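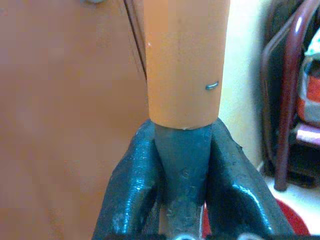
Orange, our house color, up close

Harkico started in a garage in Vistedville with one workbench and a very patient neighbor, and we have been fussing over the humble tools of sweeping up ever since. Brooms, dustpans, buckets, the things that live behind the door and only get noticed when something spills! We now look after nearly 70 guesthouses and small dormitories, and every bedroom gets its own set (we are firm about that, because a broom shared down a whole hallway is never where you left it).

Our way of doing a room hasn't changed much. Start at the wall, work along the baseboard, bring the paper scraps together on the tile, and only then reach for the dustpan. It's slow the first few times, and then your arms just know it.
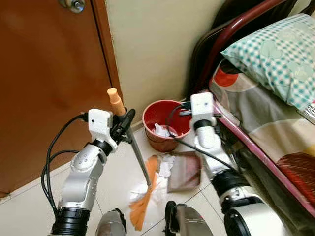
Morenike Nwosu wrote to us in November that she used to sweep toward the door out of habit, and that going from the wall inward had saved her doing the space beside the bed twice. We were so pleased with that letter that we pinned it over the workbench, where it still hangs.

More from Harkico
Choosing a broom for tile floors
The Olum bucket, 2 sizes
Our Vistedville workshop hours
Caring for bristles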